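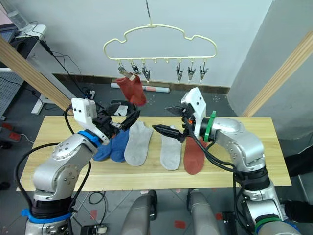
Mahsa Salehi, on reading the incident log, objected that a stop which leaves the clip open should be counted as a failure of the arm controller and not of the gripper. We follow that reading here.

Figure 4. Sock-hanging task on the Dolside bimanual cell. One rust-red sock is clipped to the hanger; five socks remain on the table.

5.3 Force-limit stops during clipping

Of the 847 clipping attempts recorded in September, 60 ended in a protective stop. The stops fall into 2 groups. In the first, the fingers closed on the metal clip together with the cuff, and the measured grip force passed the limit before the clip had opened. In the second, the hanger swung on its cord after first contact, and the arm followed a clip position that was no longer valid. The wrist load then rose until the Basodex safety layer cut motion on both arms.

The second group is the more serious. After a stop, the brakes engage but the fingers keep their last commanded width, so a sock may stay pinched between gripper and clip with the cord under tension. In 3 cases the operator released the fingers by hand before the drives had been locked out. No injury resulted. The procedure now requires lockout at the Cluseo panel first, followed by release at low force.

We also lowered the approach speed near the hanger and made the controller request a new clip position whenever the hanger moved between planning and contact. Both changes lengthen the cycle. Neither addresses the first group, for which the Yokoyama force sensor would have to be mounted closer to the fingertips.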